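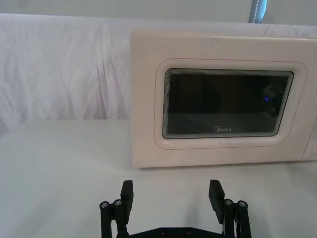
Grirngate Robotics Club, end-of-term talk
Speaker notes, Femi Wike
Wednesday, December 30, 2020

Opening

Say hello. Thank Dario Benedetti for the room and for the extension cord. Wait for the people at the back to find chairs.

Ask who used a microwave this week. Ask who thought hard about it. Then tell them we spent a term on one, and that we are still on speaking terms with it, mostly.

The task as the club wrote it down in August: open the door, close the door, press start. Abdelilah wanted to add "heat soup." Leave a pause here. Soup was voted down.

Why a microwave

It stays put. It has a door, some buttons, and a number on the display, so there is usually something to tell you where you stand. It's also the one appliance nobody's parents wanted back.

Mention the white cloth. Our first sessions had the shelves showing behind the table, and the software took a strong interest in a box of printer paper. Morena Greco brought the cloth in. She'd like it noted that she was asked to iron it and said no.

Grippers and hands

Two schools of thought in the club, and they sit at different ends of the table. The gripper people like a pair of flat fingers and very little to go wrong. The hand people like knuckles. I'm a gripper person, so I'll try to be fair to the others and probably fail.

Gripper: opens, closes, that's the whole vocabulary. Good at holding a block. Pushing a door button with it is like ringing a doorbell with a pair of tongs.

Hand: can point. Can also do many other things when you asked it to point. Don't get drawn into the argument about thumbs, we have 6 minutes for this part.
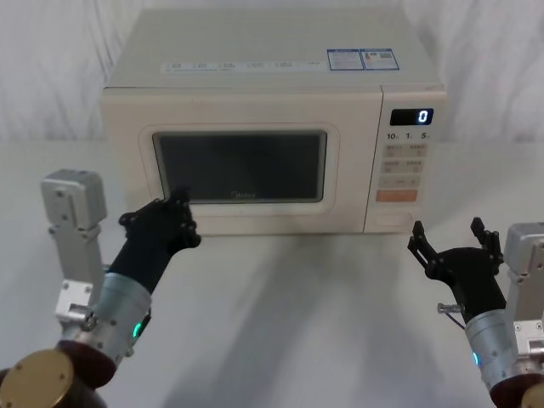 Left fingertip on the door glass, right hand open below the control panel. Display at 0.

The door button

Slow down here, the younger members like this part. The release is down near the bottom of the panel. Start is the orange one above it. A person sees the difference in no time. Our program saw two things you could press and kept an open mind.

Gianni's fix was to teach it where the orange is and work down from there. It sounds like cheating. Let him explain in the Q&A if he wants to, he has a drawing.

Then practice. We logged more than 1,000 tries over the term, most of them by Gianni and most of them after dinner. The notebook is on the side table. Some of the remarks in the margin are not suitable for the little ones, so maybe keep it on the high side of the table.
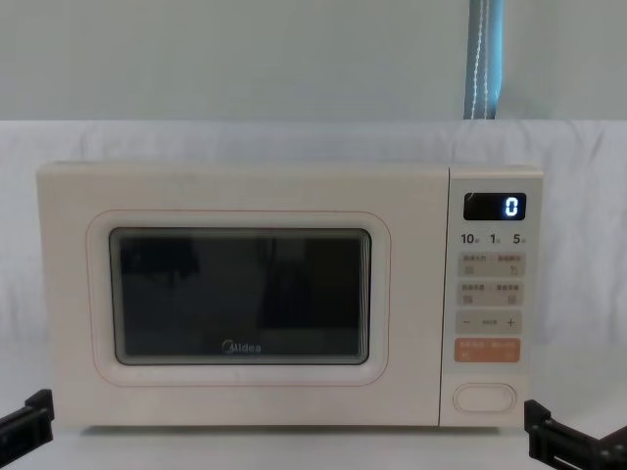

The other thing we learned the slow way is where to begin. If the arms start in a different spot each time, you end up debugging the spot. So both arms go back to their places before every try, one on each side, and whoever is at the keyboard says "home" out loud. Abdelilah says it with feeling.

Next term

Drawers. Ask for a drawer. Any drawer, but please empty it first.

Sign-up sheet is by the door, 5 places left. Hand over to Gianni for questions, and take the microphone back from him after 6 of them.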